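How to Fold a Shirt on a Table (and Keep It Folded)

I learned to fold laundry on the end of a bed, which I now think is the worst place for it – everything sinks, you stoop, and the sleeves wander off on their own. When we moved to Hilcombe I started using the table, and my piles have looked better ever since!

Clear yourself a good stretch of tabletop first and wipe it down, especially if you're folding anything white. Lay the shirt face down, with the hem toward you, and smooth it from the middle out to the sides with flat hands. Take your time over this part (put the radio on, I always do). A wrinkle you leave in now will still be there on Thanksgiving.

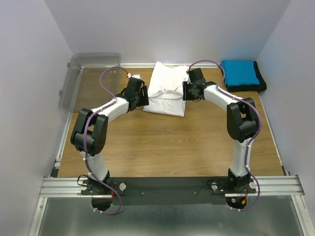
Next, fold one side in toward the center, lay the sleeve back along the edge, and do the same on the other side. You want a long, even strip. Then take hold of the fabric at both sides at the same height, lift, and bring the hem up toward the collar. If the cloth bunches in the middle, your hands are probably too close together. Set it down, pull gently outward, and try again.

My friend Ye-rin Yoon folds in thirds after that and stands her shirts up in the drawer like files. I fold in half once more and stack them, mostly out of habit. Both work fine, though thirds are kinder to a shallow drawer.

Thin cotton is slippery stuff, so press each fold with your palm before you go on to the next one. Heavier shirts hardly need it. And do the whole basket in one go if you can – the last few always come out nicest.

659 shares
14 comments

Related
Getting Creases Out Without an Iron
Fitted Sheets, Slowly
What I Keep in the Linen Closet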